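Lenent Home Handbook
Section 3: Sorting a Mixed Basket

Read this section before you touch the basket. You will want to start by tipping it out. Everyone does, and then something rolls under the stove.

You will need: the basket, a clear table, 5 minutes, and the Skestar labels from the back pocket of this binder. 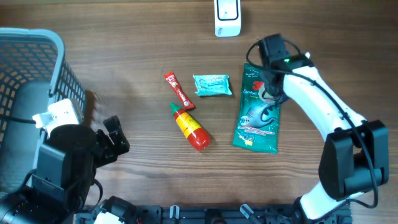
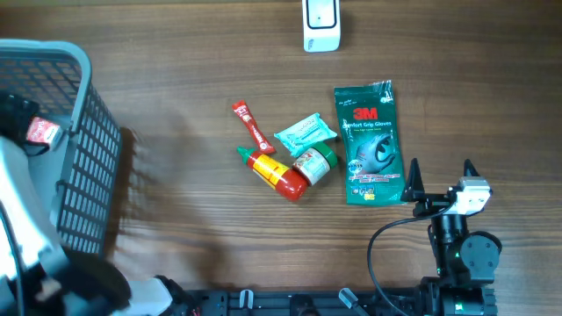 Sauce, gloves and other small goods on the table, basket to the left.

1. Set the basket at the left end of the table and leave it there. Left-handed readers may use the right end. Kerttu Manninen argued for this at length and it is now policy.

2. Take things out one at a time and lay them flat in the middle of the table. Bottles go on their sides with the cap pointing away from you.

CAUTION: Check that the cap is closed before laying a sauce bottle down. A closed cap and a cap that looks closed are separate conditions.

3. Turn each item so the printed side faces up. If you can't tell what something is from the front, read the back. If the back doesn't help either, put it in the Chowdary tray and let the next person feel clever.

4. Divide the items into 2 groups: things you could eat and things you would regret eating. Wipes and gloves belong in the second group, however hungry the shift.

NOTE: Sauces in sachets and sauces in bottles go on the same shelf. Previous editions gave them separate shelves, and we don't wish to discuss it.

5. Stick a label on anything that has been opened. Write what it is and the month. "May" is a month. "Recent" is not.

6. Put the second group back in the basket, gloves first, standing against the side. Small packets go in front where they can be found again.

7. Carry the food to the kitchen shelf. Round jars go at the back, behind something square.

If the basket won't close
It has no lid. See Section 2, "Parts Supplied."

If you have an item left over
Ask Gopinath Naidu before inventing a new category. We had 3 new categories last spring and one of them was "Lavanya's."

Replacement labels come in rolls of 1,000. Please finish the open roll first.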